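Zikton Day Number Desk Calendar, restocked in May. Same unit as before, new card printing, one fix to the stand (see below).

What it does: shows the date, the day number of the year, and the days left. Flip one card a day. On the back of each card, short history notes for that date. No batteries, no app, no refill every December. Runs on any year, leap or not.

In the box:

- stand with two rings
- full set of date cards, February 29 included
- weekday strip, slides along the bottom edge
- year wheel, 28 positions
- fold-out sheet with the leap year table

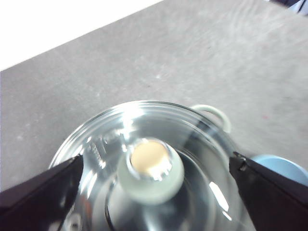 ## How the year wheel works

Weekdays and dates line up again every 28 years, as long as no skipped leap year gets in the way. So the wheel has 28 stops. Set it to your year and the little window shows which weekday January 1 falls on. Slide the strip to match. Done until next New Year's.

The wheel is good from 1901 thru 2099. For anything outside that use the table on the fold-out sheet. 1900 wasn't a leap year, 2000 was, 2100 won't be. People email us every winter about 2000. It was a leap year. Divisible by 400.

Day numbers: each card from March on has two, regular year in black, leap year in red. March 1 is day 60 in black, 61 in red. Same for days remaining, except those match in both kinds of year after February, so only one number printed there. The January and February cards have it the other way round, one day number and two counts for days left.

## Colors

Stand comes in black, cream, and green. The old batch of green was a lot brighter than the listing and we had returns over it, fair enough. New green is muted, satin, no glitter in it.
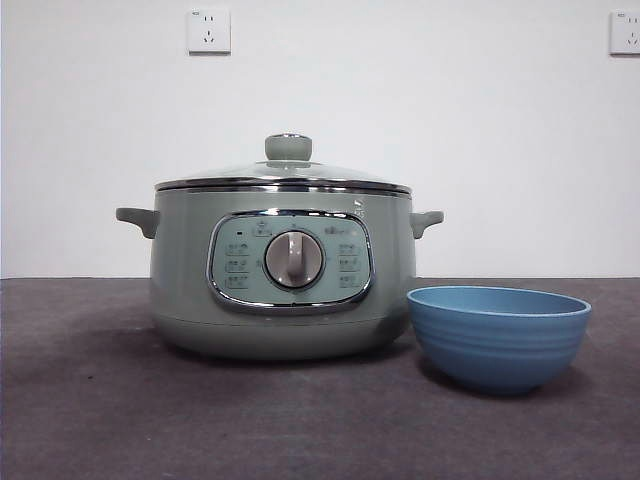

Returns on color are fine as long as the card rings haven't been opened, and please check the box label before you cut the tape, it says BLK, CRM or GRN. If you're still stuck on what the green one looks like, think of the body of the sage-green pot, that soft gray kind of green, and nothing like the light blue of the bowl next to it. We did have a blue once. Stistbridge stopped making that powder coat and it's not comming back. Cream is the best seller, black ships fastest.

## The history notes

Around 2,000 notes in the first edition. This one has 2,350. Mostly additions to thin dates, late August and the first half of February were pretty bare before. Every card now has at least four lines on the back. Births and deaths are marked with a small b or d, everything else is plain text.

Old Style and New Style: if an event happened where the Julian calendar was still in use, we list it under the Gregorian date and put OS after it with the old date. A few of these were wrong in the first edition. Corrected list is on the Pliditz page, printable, same size as the cards so you can tape it over the back if you want.

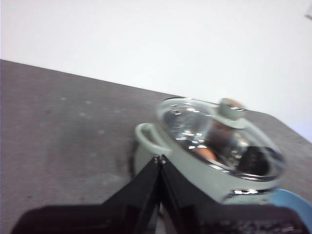
Sources for the notes are on the fold-out sheet, tiny type, sorry. Where two references gave different dates for the same thing we left it out. That cut a fair number of the ancient entries.

Spot a mistake? Send the card date and the line. We fix at reprint.

## Stand and rings

Steel stand, powder coated. Cards hang from two rings and flip over the back. First batch leaned too far and cards past October would slide forward on their own. New foot is deeper. Doesn't do that now. Old owners can order the foot by itself, it swaps with one screw.

Stand is 9 inches wide. Fits a normal shelf.

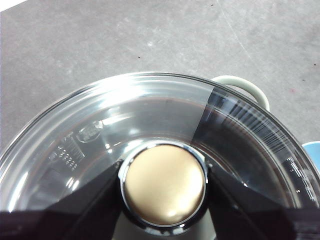

Year wheel turns with a small knob on the side, metal, press and turn. Turn it without pressing and you'll strip the detent, so press first. We get asked if the knob can be had in brass or gold. Not yet. Villanueva makes the knobs for us and has sent a sample with the two-tone look, gold-toned cap in a chrome collar, like the one on the glass lid, and we like it, but price isn't settled. For now it's plain nickel on all three colors.

## Ordering

- Ships flat, stand needs one screw, driver included
- Extra card sets sold separate, same edition only
- First edition stands take second edition cards, yes
- Gift wrap: no
- School orders: use the contact form, put the quantity in the first line
- Large print cards are a diffrent item, see Zikton Large

Orders in before 2 p.m. go out same day if the color's in stock. Green is low right now. More on the way.

Replacement cards: single cards are free if one came bent or missing, just tell us the date on it. February 29 goes missing the most, it's packed last and sticks to the lid of the box. Look there first.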